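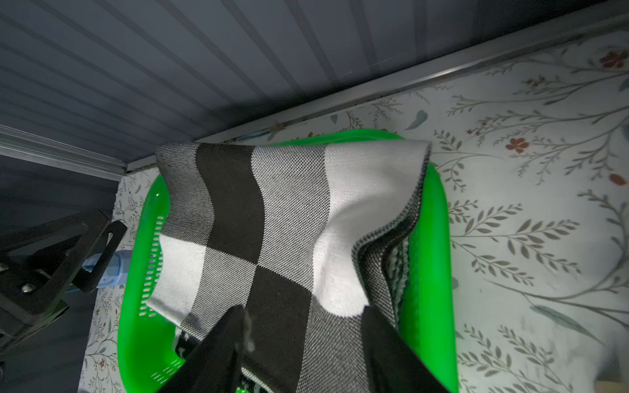

Checked knit blanket over the rim of a green basket, both fingers closed on the lower part of it.

Working a blanket shift with the arm

For anyone joining the linen team at Drultatdale. Read before your first shift, not during. Siriporn Suksawat wrote the first version, I've cut it down and added what changed since January. Ask her about beds, ask me about the arm.

What the arm does now: lifts blankets out of baskets, lays them on the bed, goes back for the next. What it doesn't do: sheets, pillowcases, stains, anything with a zip. Those are still us. Deciding if a blanket is fit to go out is still us too, and always will be as far as I'm concerned.

Before you start

Basket on the bed, on top of the bottom sheet. Open side up.
One blanket per basket. Two and it grabs both.
Leave part of the blanket hanging over the rim. Doesn't need to be neat.
Clear the bed of phones, pens, keys, your tea.
Check the fingers for fluff. Wipe with a dry cloth if there is any.
Stop button within reach of whoever is standing nearest. Say out loud who that is.

First lift

Set the speed to slow on the panel. Press Drular, then Blanket, then Go. Yes the button has the same name as the machine, Herrero set it up that way and we've given up asking.

Hands out of the way while it closes. Watch the fabric, not the arm. You want the cloth bunching between the two fingers. If it only has the hem, press Hold and let it try again. Three goes then do it by hand and write it on the sheet. Don't stand there for ten minutes trying to help it, Archie did and we were late for the whole top floor.

Never pull the blanket while it's gripped. Hold first, then Open, then take it.

Knits
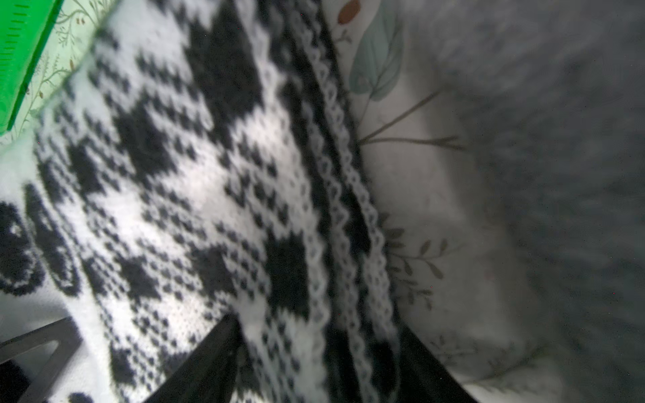

Linen Team Handbook, issue 11, page 18

Different job from fleece. Patterned knits have stitches a fingertip can push into, so go at them on slow every time, even if you're behind. Watch any loopy or scalloped edging. If a fingertip is going down near the edging press Hold, shift the basket a hand's width and start again. Edging goes by hand if you're in any doubt.

After each knit, look at the place it was held. Both sides. Pulled thread = bag it and tag it for Yaowalak, who does the mending. Put the bed number on the tag. She can't do much with a tag that just says "blanket".

Dark and light patterns: Daranee Thaweesak finds it does better with the lamp off when the sun is on the bed. I haven't noticed a differnce. Try both.

Writing it up

One line per blanket. Bed number, blanket type, how many goes, hand or arm. That's it. We got through 1,084 lines last winter and the useful ones were the short ones.

Please write the bad ones down too. People were skipping them to be kind to it, or to themselves. The sheet is for setting the machine up and for nothing else, Ximena Lozano got that in writing from the office and it's pinned up by the Nukus dryers if you want to read it.

What's different about the day

Less bending. That's the big one, and my back agrees. More standing and watching, which is tiring in its own way, so swap every 13 beds. Swap properly, go and do pillowcases or something.

Shifts are the same length. No one has lost hours. The early start moved from six to half past because the arm takes roughly as long to warm up as it took us to load the trolley. You still load the trolley, just while it warms up.

The thing I miss is doing beds in pairs. Two people, one blanket, you chat. Now it's one person and the arm. We've put pairs back for the last floor and Siriporn does the rota for that – put your name down early.

End of shift

Arm to Park. Fingers open.
Baskets back empty, stacked by the door.
Sheet in the tray, even if its half filled in.
Tagged bags to Yaowalak's shelf, not the floor under it.
Panel off last.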